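Facilities Automation Forum > Workshop and Household Tasks > Can machines be assigned bench tidying yet?
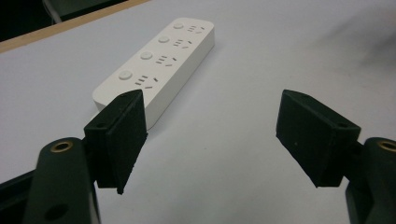 White power strip with four push buttons on the bench, overlapped by the left gripper pad.

bench_ops_plotia
Posted in July, 9:40 a.m.
Our department at Plotia has been asked to state whether routine bench clearing may be assigned to a machine before the next budget cycle. The tasks under review are the return of power strips to the storage rack, the sorting of hand tools, and the wiping of surfaces. In our most recent internal trial, the power strip task was completed in 80 of 87 attempts. Management regards this as sufficient. I would appreciate the views of members who have made a similar decision.

rackandrail
Reply 1
A result of 80 in 87 is respectable for a single object on a clear table. I would ask how the remaining attempts ended. A strip that is left where it was costs very little. A strip that is dropped on the floor must be inspected before it is used again, and the inspection takes longer than the original task.

bench_ops_plotia
Reply 2
Of the unsuccessful attempts, 5 ended with the strip still on the table. The others ended on the floor. No damage was recorded.

Tshabalala_Maintenance
Reply 3
We advise against assignment at this stage. At Tshabalala our position is that any item connected to a building supply is to be handled by trained staff. A strip lying alone on a bench is the simplest form of the problem. In our workshops a strip ordinarily has a cord running under other equipment, and two or more plugs in it. The machine must then decide what may be unplugged, and that decision belongs to a person.

quietshift
Reply 4
I respectfully disagree with the previous reply. The question concerned putting items away, and a procedure can require that staff disconnect everything before the machine begins. Our site, which uses the Juvetti service contract, has operated on that basis for 3 months. Staff unplug at the end of the shift and the machine clears the benches overnight. The arrangement has been satisfactory.

Tshabalala_Maintenance
Reply 5
If staff must first walk to every bench and unplug every item, they have already done most of the work. Carrying the strip to the rack is the smaller part.

quietshift
Reply 6
That depends on the distance to the rack. Ours is at the other end of the building.

rackandrail
Reply 7
Both points have merit. One further matter for the original poster: please confirm whether your trial included push buttons in the grasp area. On strips with a row of buttons along one edge, like the one shown, a grip across the top face could press a button. Our own procedure specifies contact on the long side walls only.

bench_ops_plotia
Reply 8
The trial protocol did not specify the grasp area. I will have it amended. Button state was not recorded either.

household_desk
Reply 9
I write from the domestic side. Brosis, the cleaning firm where I am employed, reviewed the same question for private homes and declined to proceed. Homes differ too greatly from one another. White items on white tables were listed separately in our review, as were soft cords and anything behind furniture. A shop floor with fixed benches is a more reasonable place to begin.

bench_ops_plotia
Reply 10
Thank you to all who replied. I intend to recommend a limited assignment covering disconnected items only, with wiping and tool sorting deferred. Tshabalala_Maintenance, your objection will be attached to the recommendation in full, if you have no objection to that.

Tshabalala_Maintenance
Reply 11
You may attach it. Please include Reply 5 as well.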